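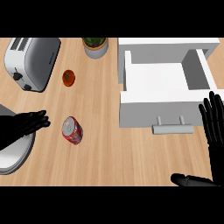
A kitchen job set up in Gidemik, with the soda can and the open drawer between the two hands.

I have spent more of this December than I'd care to admit moving tomatoes about with hands that don't exist. Gidemik, the practice kitchen from the Gornovthorpe firm Voicu, is a piece of software in which you teach a pair of robot hands to do household chores before you risk them on your own crockery, and I've grown terribly fond of it.

A year's licence costs £640, or £715 if you want the drawers and cupboards as well (you do, believe me!). For that you get the tables, the toaster, the plates and the cans, and you can shuffle them as you please. Rodica Neagu, who looks after the kitchen sets at Voicu, told me the drawers took her longest of all. "A can is a can," she said, "but a drawer has opinions."

She's right. My first evening went on tidying up a fallen can, and I was at it until well past supper, cheerfully knocking the thing into the plate over and over. By the weekend I had 464 goes saved, most of them dreadful, and a few I was proud enough of to show my husband.

It does have its grumbles. The manual is thin, the fingers are fiddly to steer with a mouse, and my elderly laptop wheezed like a kettle throughout. Costel Pop on the help desk was patient with me, and suggested turning the shadows down, which helped a good deal.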